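Ratgeber > Werkstatt und Montage > Möbel > Türen und Scharniere

Doppeltüren am Unterschrank ausrichten

Ein ungleichmäßiges Fugenbild an zweitürigen Unterschränken hat meist eine von drei Ursachen: Der Korpus steht nicht im Wasser, er ist nicht rechtwinklig, oder die Scharniere sind verstellt. Geprüft wird in dieser Reihenfolge. Wer bei den Scharnieren anfängt, gleicht unter Umständen einen schiefen Korpus über die Türen aus und verbraucht dabei den Verstellweg, der später fehlt.

Benötigt werden ein Kreuzschlitzschraubendreher PZ2, eine Wasserwaage (60 cm), ein Bandmaß, ein Bleistift und Abstandsplättchen in der Stärke der gewünschten Fuge. Ein Akkuschrauber ist für die Einstellarbeiten ungeeignet.

Korpus prüfen

Die Wasserwaage wird zuerst längs, dann quer auf die Oberkante des Korpus gelegt, bei montierter Arbeitsplatte auf den Unterboden. Abweichungen werden an den Stellfüßen korrigiert. Alle Füße müssen Last tragen; ein frei hängender Fuß lässt sich mit der Hand drehen und wird nachgestellt, bis leichter Widerstand spürbar ist.

Danach beide Diagonalen der Türöffnung messen. Bei einer Differenz von mehr als 2 mm die Befestigung der Rückwand kontrollieren. Eine eingenutete Rückwand, die aus der Nut gerutscht ist, wird zurückgedrückt und an den Kanten gesichert. Eine aufgenagelte Rückwand lösen, den Korpus mit einer Zwinge über die längere Diagonale zusammenziehen und die Rückwand neu befestigen. Steht der Schrank an einer unebenen Wand, auch die Wandbefestigung kurz lockern. Zu fest angezogene Winkel ziehen die Hinterkante aus dem Lot.

Sollmaße

Als Beispiel dient ein Unterschrank der Serie Odix mit einer Höhe von 839 mm ohne Arbeitsplatte. Die Türen sind je 358 mm breit, die Fuge zwischen ihnen beträgt 3 mm. Bei anderen Fabrikaten gilt das Maß aus der Montageanleitung. Liegt keine vor, die Fuge an einem benachbarten, korrekt eingestellten Schrank abnehmen und übertragen.
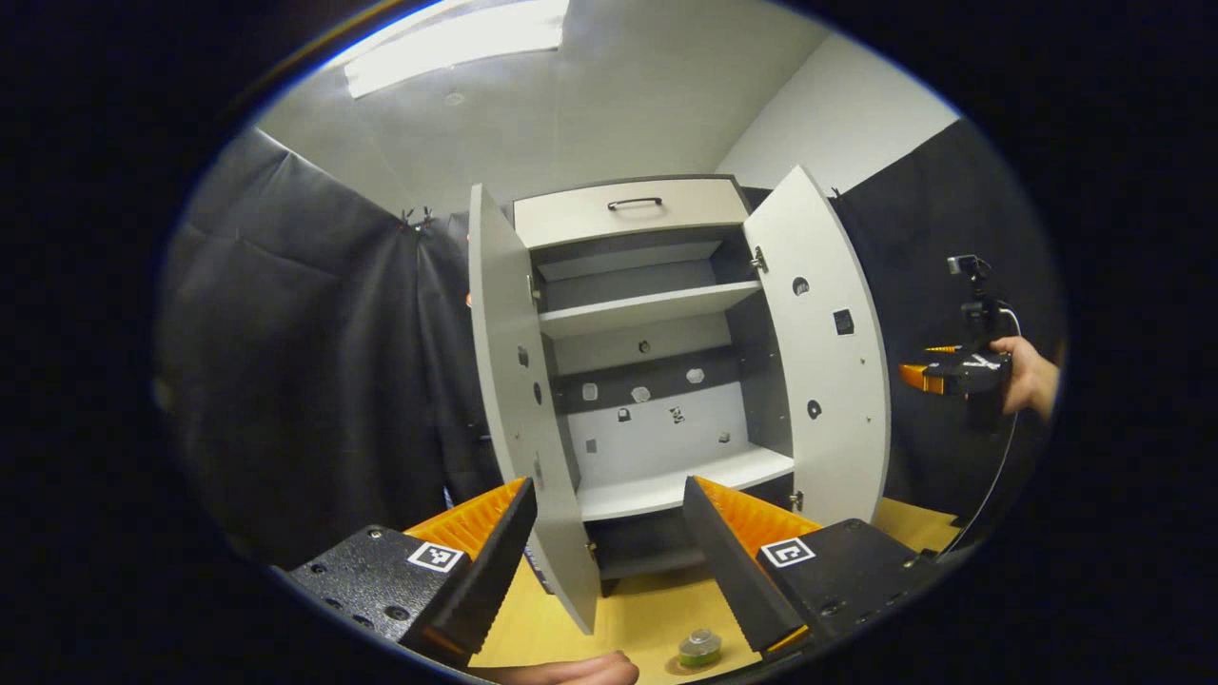
Merle Ottenhues
Fachredakteurin Möbel und Innenausbau, Stesari-Ratgeber

Bei Schränken mit einer Schublade über den Türen wird die Schubladenfront zuerst ausgerichtet. Ihre Unterkante ist die Bezugslinie für die Türoberkanten. Eine nachträglich verschobene Front macht die gesamte Türeinstellung hinfällig.

Höhe einstellen

Die Höhenverstellung sitzt je nach Bauart als Exzenter in der Montageplatte oder wird über deren Langlöcher vorgenommen. Bei Langlöchern beide Schrauben an allen Platten einer Tür um eine halbe Umdrehung lösen, die Tür verschieben, unten mit einem Keil abstützen und wieder anziehen. Bei einem Exzenter die Klemmschrauben lösen, soweit vorhanden, und die Scharniere im Wechsel in kleinen Schritten verstellen. Verstellt man nur eines, verspannt sich das Band.

Seitliche Lage einstellen

Die vordere Schraube am Scharnierarm verändert die Auflage der Tür auf der Korpusseite. Werden oberes und unteres Scharnier gleich verstellt, verschiebt sich die Tür parallel. Werden sie unterschiedlich verstellt, neigt sie sich. Läuft die Mittelfuge nach oben zusammen, wird am oberen Scharnier nachgestellt, bis die Kanten parallel stehen. Erst danach die Fugenbreite einstellen, und zwar an beiden Türen zu gleichen Teilen.

Nach jeweils 3 Vierteldrehungen die Türen schließen und die Fuge oben, mittig und unten mit dem Plättchen kontrollieren. Das Plättchen muss sich ohne Klemmen durchziehen lassen.

Tiefe einstellen

Die hintere Schraube am Scharnierarm regelt den Abstand zwischen Türinnenseite und Korpuskante. Zu wenig Abstand führt zum Streifen auf der Scharnierseite, zu viel zu einem sichtbaren Spalt. Türdämpfer oder Filzpuffer vor der Einstellung anbringen, sonst steht die Tür anschließend vor.

Ausgerissene Schrauben

Dreht eine Schraube der Montageplatte durch, hilft kein stärkeres Anziehen. Das Loch auf 8 mm aufbohren, einen Holzdübel mit Leim einsetzen, bündig abstechen und nach dem Abbinden des Leims mit 2,5 mm vorbohren. Einen Tiefenanschlag am Bohrer verwenden, bei 16 mm starken Seiten auf höchstens 12 mm eingestellt.

Zum Schluss alle Klemmschrauben von Hand anziehen und die Türen mehrmals öffnen und schließen. Schwere Türen nach zwei Wochen erneut prüfen und bei Bedarf in der Höhe nachstellen.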